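Two hands, one planner

Most bimanual software starts from a comfortable assumption: that the left arm and the right arm are the same machine, mirrored. Kinematics, grasp tables and collision meshes are written once and flipped. The planner built by Fusus at its Buddale site drops that assumption, and a large part of the engineering effort has gone into the consequences.

The planner is called Tang. It treats each arm as a chain of joints ending in a tool description, a file that states what the tool can close on, how wide it opens and which of its surfaces may touch something on purpose. A multi-fingered hand and a two-finger gripper therefore sit behind the same interface, but they return very different answers. Asked for grasps on a carton, the gripper's module proposes pinches on an edge or a flap. The hand's module proposes wraps and supports, and takes far longer to rank them.

Ranking was the first bottleneck. Early versions generated 3,000 candidates for every object in view and checked all of them against the full collision model. The current release prunes to 600 before any arm motion is considered, using a coarse test of whether the tool body fits between the object and its nearest neighbours. Median planning time for a bin pick fell to 305 milliseconds.
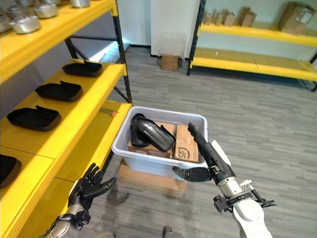 The two-finger gripper reaches into a white bin on a cardboard box; the multi-fingered hand is raised in front of the shelving.

Bins remain the hard case. The walls limit the angle of approach, and contents overlap. A glossy black part returns poor depth data, so its outline has to be inferred from colour and from whatever lies beneath it. Tang keeps an uncertainty value for each surface patch and widens the clearance where that value is high. The cost is that some reachable objects are refused. Fusus logs refusals separately from failed grasps, and the two are tuned against different targets.

The idle arm is also planned. A parked hand with its fingers spread occupies a large volume, and earlier builds stored it as a single box, which blocked valid paths for the other side. It is now 22 capsules, updated at every control cycle.

A port to the Zitholm simulator is due in May. It will allow tool descriptions to be tested before the hardware is fitted. Contact forces on soft packaging are not modelled yet, and grasps on bags will still have to be checked on the arms themselves.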